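Forum > Film > Home Video and Transfers
Thread: Jornent restoration of "Tripathi" — frame rate and grading

cutting_copy
18/03/2018
Has anyone compared the new Jornent disc of Tripathi with the old Amov release? I watched both over the weekend and the running times differ by 3 minutes. The Amov was a PAL-speed transfer, so some of that is expected, but 4% speed-up on a film of this length should give a bigger gap. Either the Amov has extra material or the Jornent has lost some.

lowgate
The Amov has the long distributor card at the head and a restoration credit at the tail. Neither is on the Jornent. Take those off the Amov and the gap is close to what 25 fps would give you. I don't think any footage is missing.

cutting_copy
That accounts for part of it. The ferry sequence still feels shorter to me. There is a shot of the sister at the rail which I remember as holding for longer.

R_Chaturvedi
I went through the ferry sequence on both discs shot by shot. The cuts match. The shot at the rail is 255 frames on each. What differs is the sound: on the Amov the engine noise carries over the cut into the customs office, and on the Jornent it stops dead on the cut. It makes the shot seem to end early.

I would say the Jornent is correct here. The booklet essay by Mamta Sandhu says the mix was taken from the magnetic master, and the Amov almost certainly came from an optical track on a release print. The hard sound cut is used again at the end of the second reel and in the courtroom, so it looks like a choice by the director.

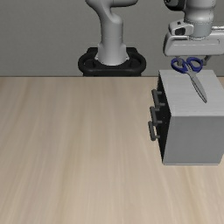

Grading is another matter. The Jornent is noticeably warmer in the interiors, and the night exteriors have been lifted so far that you can read the street behind the brother's car. The story depends on him not seeing who is parked there. If the audience can see it, the scene loses its point.

lowgate
Disagree on the night scenes. My set is calibrated and the street stays dark. Are you sure your player isn't sending full range to a display expecting limited, or the other way about? It will lift or crush the blacks and it's a very common fault.

R_Chaturvedi
Checked before posting. Same player, same input, same settings for both discs. The Amov is fine and the Jornent is lifted.

pellworm
I saw the film at the Cekinov in June last year, on a print, in the big room. The street was black. You got the headlamps and the wet kerb and that was all. I can't speak for the disc, but if you can make out the parked car then it's wrong.

lowgate
A single worn print is weak evidence. Prints were often made dark for bright projectors.

pellworm
It's better evidence than a disc that had no surviving crew member to consult. Sandhu says as much in the essay — the cinematographer had died and they worked from a reference print of unknown origin.

cutting_copy
Going back to my first question, I accept the cuts match. Thanks for doing the count. Does anyone know if the standard edition has the same encode as the box? The box is limited to 1590 copies and I'd sooner not pay that much for a booklet.

lowgate
Same encode. The box adds the essay and the director's 8 minute student short, silent and in fairly rough condition.

R_Chaturvedi
The short is worth seeing once. It has the same staircase shot that opens Tripathi, done handheld. As for the feature, I'm keeping the Amov for the night scenes and the Jornent for the sound until someone regrades it.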